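Kestance 手持式双指采集夹爪 产品页

所属系列：Kestance 桌面操作数据采集
适用方向：模仿学习、双手操作、杂物整理类任务
页面撰写：Feven Tesfamariam（评测与文档）
最后修订：2月8日

先说清楚这个页面怎么读

Kestance 的前一版产品页写得很满，什么“无需机器人即可获得机器人能力”，读者来信里有一半是在问这句话到底什么意思。这一版由我重写，原则是能复现的写进来，复现不了的注明出处，市场部喜欢的形容词一律删掉。如果您是来找宣传册的，请向销售索取。

产品是什么

一套两只，左右手各持一只。每只夹爪由两根对开的手指、手指后方的壳体和顶部的相机模块组成，通过线缆供电并回传数据。操作者握着它在真实桌面上做动作，相机记录手指附近的视野，后期再解算出夹爪的轨迹和开合量，用来训练策略。训练好的策略部署到装有同型手指的机械臂上。

这个思路在业内已经不新鲜。Kestance 主张的区别有两点：一是指尖使用黄色，便于在画面中定位开合；二是双手数据共用一个时间基准。第一点我认可。第二点我有保留，原因见“同步”一节。

型号与配置

标准套装：夹爪两只，线缆两根，标定板一张，手提箱一个。
研究套装：在标准套装之外增加替换手指和 Zumach 解算软件的单机授权。
机械臂侧的适配法兰需另购，常见臂型请查兼容表。兼容表里标“理论支持”的条目，我们没有装过。

方法：杂物桌面任务

为了回答“到底采多少才够”，Berhanu Assefa 的小组设计了一项桌面整理任务，内部代号 Chala。物件都是办公室里随手能找到的：水瓶、纸杯、带塑料包装的小件、成卷的线。两名操作者轮流上手，每次摆放都重新打乱。任务要求双手配合，一只手稳住物体，另一只手抓取或移开。

选这些东西有一个我赞成的理由：透明瓶身、反光包装和会变形的线缆，都是抓取论文里经常被悄悄换成木块的东西。用木块刷出来的成功率，请恕我不太关心。

训练集共 700 段示范。评测时每种初始布局重复 6 次，共 40 种布局，布局由没有参与采集的 Obsa Lemma 摆放。

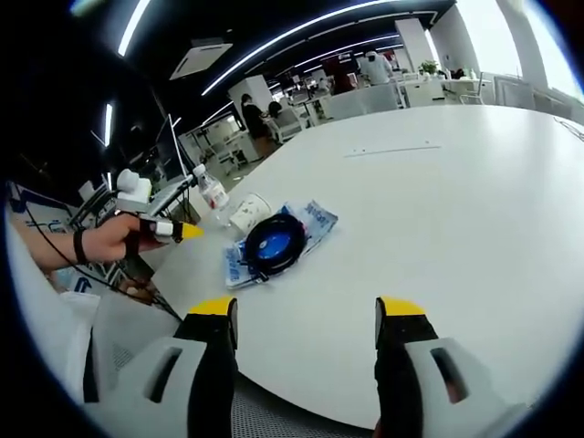
大白桌，水瓶和纸杯都在桌上，左侧是另一只手持夹爪。
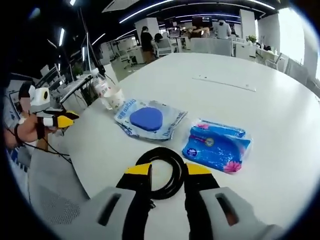 结果，以及我对结果的看法

小组报告的结论是：示范段数增加到后半程以后，刚性物体的抓取基本不再进步，而线缆类物体还在缓慢变好。曲线在完整报告里，本页不放，因为一张缩略的上升曲线太容易被截走当广告。

几件事需要读者自己掂量。

其一，所有示范和评测都在同一间办公室完成。桌子没换，灯光没换，连窗户在哪一侧都没换。策略学到的究竟是“纸杯”，还是“这张桌子上的纸杯”，现有数据分不出来。Berhanu 认为手指附近的视角会削弱背景的影响，他可能是对的，但这是一个有待检验的说法，目前还算不上结果。

其二，成功的判定由人来做。物体离开原位并被放进目标区域就算成功，途中碰倒别的东西不扣分。我要求加一栏“附带碰撞”，加上以后数字难看了不少。前一版产品页引用的是没有这一栏的表格。

其三，没有对照组。要说手持采集优于遥操作，至少要让同一批人用遥操作把同样的布局做一遍。这件事排在计划里，排了很久。在它完成之前，本页不写“优于”。

其四，操作者的熟练程度没有单列。Chaltu Araya 采得又快又稳，新手的前几十段往往要丢掉一部分。700 段里哪些出自谁手，元数据中有记录，可惜报告没有按人拆开。

同步

双手数据的时间对齐依赖硬件触发。线缆插牢时没有问题；插头松动后软件会退回到软件时间戳，界面上只有一个很小的图标变色。我认为这属于缺陷，Gemechu Alemneh（固件）认为这属于提示不够醒目。下一个固件版本会改为弹窗并暂停录制，这一点我们达成了一致。已经采好的数据，请用 Zumach 的检查脚本跑一遍再拿去训练。

解算失败的常见情形

大面积纯白桌面特征少，夹爪贴近桌面时轨迹容易漂。可以在桌角贴标定码，但标定码会出现在训练画面里，部署时也最好保留。
窗户的强光进入画面，曝光会整体下拉，指尖颜色变暗，开合估计随之抖动。拉上窗帘比调参数有效。
透明物体本身不影响轨迹解算，影响的是后面的策略。两类问题请分开报修。
线缆绕到手指之间。收短线缆，或用腕带固定。

与 Kirutby 夹具的关系

常有人问能不能把 Kirutby 的软指换上来。机械接口对得上，标定对不上。换指后开合量与画面的对应关系要重做，现有的 700 段数据不能直接混用。有用户说混用后“看起来也能跑”，我们没有收到过他的评测记录。

适合与不适合

适合：已经有机械臂、想在几周内试一个新任务的实验室；需要双手数据而没有两套遥操作设备的小组；愿意自己做评测的人。
不适合：需要力觉数据的任务，本产品没有力传感器，画面也替代不了它；毫米以下的装配；希望买来即得一个可用策略的采购方。

保修与数据

手指属于耗材，不在保修范围内。壳体和相机模块按合同保修。
Chala 任务的数据可以向我们申请，包含失败片段和碰撞标注。采集地点是正在使用的办公区，画面中有人员经过，发放前会做面部模糊处理，申请方需签署使用协议。请不要只下载成功片段，那样做出来的数字没法和我们的比较。

修订说明

删除“接近人类水平”一句，找不到出处。
删除与遥操作的对比柱状图，原因见上文。
成功率表增加“附带碰撞”一栏。
兼容表中两款机械臂由“支持”改为“理论支持”。
对以上内容有异议并且手里有数据的，请联系文档组，我会改。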